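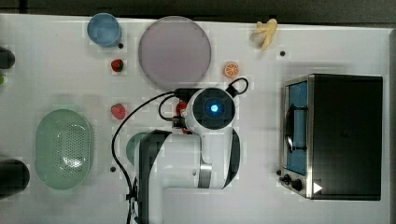 ## Pre-run software inspection, tabletop manipulation cell

Site: Urnance test kitchen, Cell 4
Software under review: Hirkora planner, build 249
Inspector: Nghĩa Khúc
Date: Jun 13, 2023

Each item shall be marked Pass, Fail or Open. A comment is required for every Fail or Open entry. Items marked Open do not prevent operation at reduced speed.

### A. Control

- [x] **A1. Speed limit loaded at startup.** Pass. The value in the controller matches the signed configuration.
- [x] **A2. Protective stop halts the running plan.** Pass. The planner did not resume until the operator cleared the fault.
- [ ] **A3. Heartbeat timeout.** Fail. The controller waited 13 cycles before stopping. The limit in the procedure is four. The setting appears to have been carried over from the February release and shall be corrected before full-speed work.

### B. Perception

- [x] **B1. Overhead calibration current.** Pass.
- [ ] **B2. Object labels stable under partial cover.** Open. The detector loses the dark green dish when the lower arm passes over it, and the track is dropped at once. The track should be held for two seconds – the map otherwise reports free space where the dish is.
- [ ] **B3. Small items near the gripper.** Open. A red item beside the fingers is labeled as a strawberry with low confidence. The label shall not be used for grasp selection until the threshold is reviewed.
- [x] **B4. Table markers excluded from the object list.** Pass. The small dark circles on the white surface are filtered correctly.

### C. Planning

- [x] **C1. Toaster oven present in the collision model.** Pass. The body and the door handle are modeled as separate shapes.
- [ ] **C2. Cables present in the collision model.** Fail. The model ends at the wrist housing. The black cable that loops out from the top of the wrist is not included, nor is the long one running down to the table edge. Padding shall be added on both sides of the wrist.
- [x] **C3. Plate and colander rims.** Pass. Approach height clears both.

### D. Tooling and records

- [x] **D1. Log replay matches the live run.** Pass. Checked with the Storetti viewer.
- [ ] **D2. Rollback package available.** Open. The package is on the server but has no checksum. Papadopoulos to supply.

### Disposition

Reduced speed only. Items A3 and C2 must be closed and reinspected before the limit is raised. Corrections shall be entered against the item number – a new checklist is not needed unless the build changes.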